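Car cleaning tips: what to skip and what to do

Every February the shops fill up with car cleaning kits, and every February I'm asked which one is worth the money. Mostly none of them. The Flendell kit has 8 bottles in it, and I'd happily bin six. A glass cleaner, a proper car shampoo and a few decent cloths will see to most family hatchbacks.

I'm no fonder of the "miracle" seat foams. Zikside claims one can will lift any stain. I tried it on a coffee mark and got a larger, paler coffee mark.

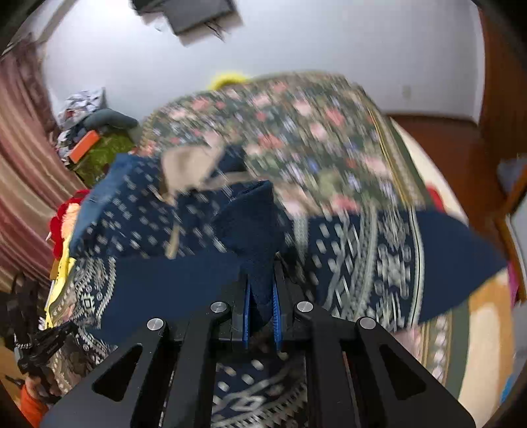 By Kirsty Catterall | Car care | 4/15/23

Start with the mats. Take them out, bang them against a wall and leave them out while you vacuum. Push the seats right back, do the front runners, then slide them forward and do the rear.

For fabric seats, use warm water and a drop of washing-up liquid, wrung out hard. Blot, don't scrub. Too much water soaks into the padding and you'll smell it for a fortnight – no air freshener will cover that, whatever the packet says.

Plastic trim wants a damp cloth. Dashboard sprays leave a shine that shows up in the windscreen on a sunny day, and I can't see why anyone pays for that.

Astix sells a wheel brush with 600 bristles, or so the label says. An old washing-up brush does my wheels. Keep it away from the paint, as it will be full of grit.

Wash from the roof down, with two buckets, one for suds and one for rinsing. Dry the door shuts last.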